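From: Dalal Qaisi
To: Kisau home swap list
Date: 2019-08-26
Subject: Re: Kids' rooms, where does it all go?

Bohdan Stasiv wrote:
> We have 2 kids in one room and every flat surface fills up by
> dinner. I clear the bed at night and it all lands on the floor.
> Does anyone have a system that lasts past Friday?

Hi Bohdan, oh, I love this topic! We let the bed be the sorting table. Everything that's lying around goes on top of the bedspread after school, snacks and all, and it has to be gone before anyone can sleep. Ours took to it in 4 days (I was amazed).

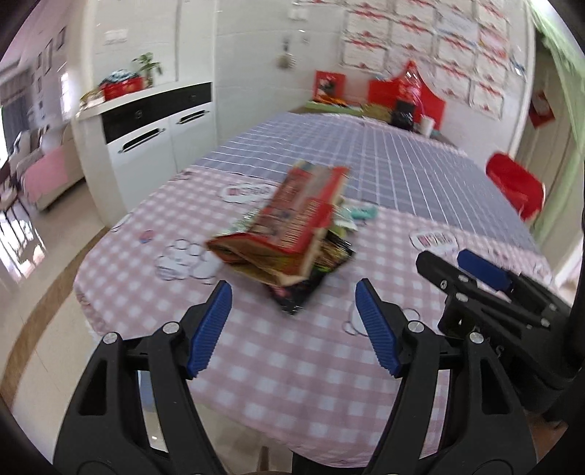 What do you do with the school certificates?
Put them up on the wall in straight rows, and the drawers stay free for clothes.

I can't tell you how much I like that wall now. My mother wanted them all in a binder, but the kids stop and read them to visitors! Snack bags go back to the kitchen, books go in the cabinet, and a cup can stay if it's clean. The checked bedspread goes in the wash on Saturday, clouds and all, and it still looks cheerful.

Try it for a week and write back, I want to hear how it goes!

Dalal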